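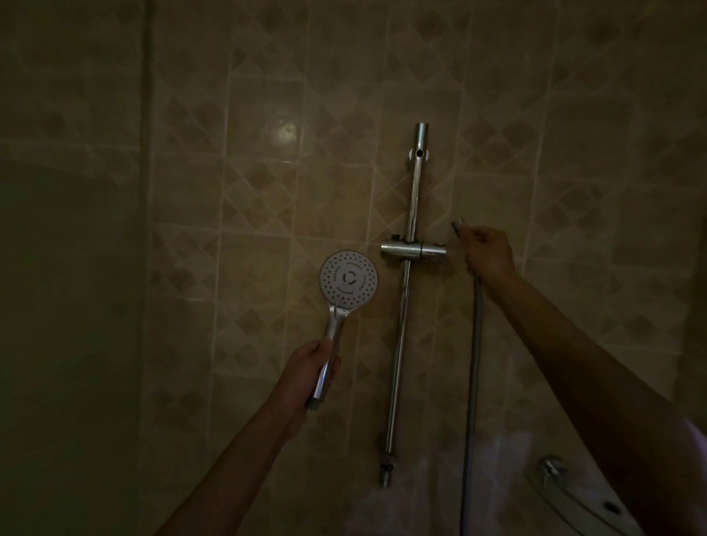 Maintenance teams that move to automated job scheduling should begin with the smallest task they carry out. At the Pulten residential buildings, this was the shower round: checking, cleaning and refitting the handheld shower heads in every bathroom. The task itself has stayed manual. A member of staff still holds the head in one hand and the hose nut in the other, beside the slide rail, and brings the two together by feel. What has been automated is everything on either side of that moment, namely the decision as to which bathroom is due, the issue of parts, the order of visits and the written record. This guide sets out how a team may introduce the same arrangement using the Fotero scheduling system.

Before you start

Appoint one person to own the schedule. At Pulten this is Raelene Trevaskis, who was previously responsible for the paper job book. The owner should have time set aside for the work, and staff should be told in writing that job records will not be used to compare one person's speed with another's. This point was raised by staff at the first meeting and should be settled before any tablet is handed out.

Step 1. Enter the fittings

Walk each building and enter every outlet as a separate item. Pulten has 2000 outlets on its list. Record the room, the type of head, the hose length and the condition of the washer. Do not copy the old list across without checking it, as errors will be repeated every time a job is issued.

Step 2. Set the intervals

Fotero comes with a yearly interval of 365 days for every item. For shower heads this should be shortened to suit the hardness of the water and the advice of your own water safety adviser. Little-used rooms should be placed in a separate group with their own flushing visits.

Step 3. Link the stores cabinet

The automatic cabinet releases washers and replacement hoses against a job number. Staff scan their badge, the drawer unlocks and the stock figure is amended. Keep a key in the supervisor's office. A small open tray of washers should also be left on each trolley, so that a split washer does not mean a second trip downstairs.

Step 4. Carry out the job

On arrival, open the job on the tablet and place the tablet somewhere dry. Then:

Turn the water off at the mixer.
Unscrew the hose nut from the handle and take out the old washer.
Clean the spray face with a soft brush and descaler, following the maker's instructions, and rinse.
Seat the new washer flat inside the nut.
Offer the nut up to the handle and turn it by hand until it is firm. Do not use a wrench on a chrome nut unless it leaks.
Return the head to the holder and check that the rail brackets are secure.
Run the water and look for drips at the joint.

Close the job only after the last check. The system will accept a closed job without a note, but a short note is expected where anything unusual was found.

Step 5. Review the route

The system plans each morning's visits at 7.30. For the first 4 weeks, compare its route with the one the staff would have chosen. Horacio Bustos, who has worked in the buildings longest, changed the order on most days during this period, mainly to avoid rooms where residents sleep late. These changes were then entered as fixed rules.

Effect on staff

Office time at the end of each shift has fallen by 60 minutes. Part of this has been given to training apprentices and part to repairs that were formerly sent to contractors. Some staff have said that they miss meeting at the job board, and a short morning briefing has been kept for that purpose.

Comments (3)

Georges Hakim
Does the cabinet still work when the network is down? Ours locked on a Sunday and we had to wait for someone with the key.

Raelene Trevaskis
It holds the day's job numbers in memory, so jobs already issued will open it. New ones will not. Keep the key where the weekend shift can reach it.

Ans Leemans
We skipped the walk in Step 1 and regretted it by November. Half our hose lengths were wrong.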